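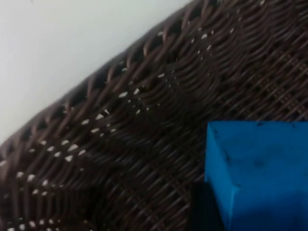

By the Nirncombe team
Tuesday

About us

Hi, we're Nirncombe! I started this little home organizing business 15 years ago at my kitchen table, mostly because friends kept asking me to come over and sort out their closets (I never said no). Now there are three of us, and we've worked our way through pantries, garages and one very full attic over on Wevomgate.

I'm a big believer in using what you already own before you buy a single thing – and I'll happily talk you out of shopping.

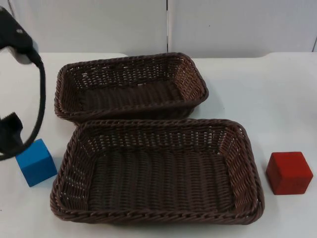
Two woven baskets, ready to fill.

Our first visit runs a couple of hours. We walk through the house with you, drink your coffee and make a plan you can live with. 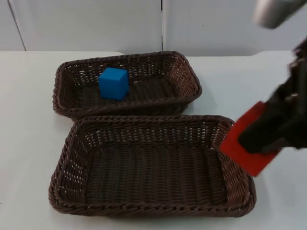 Where we work

Nirncombe and the towns close by. Call any morning after nine!

Last updated: September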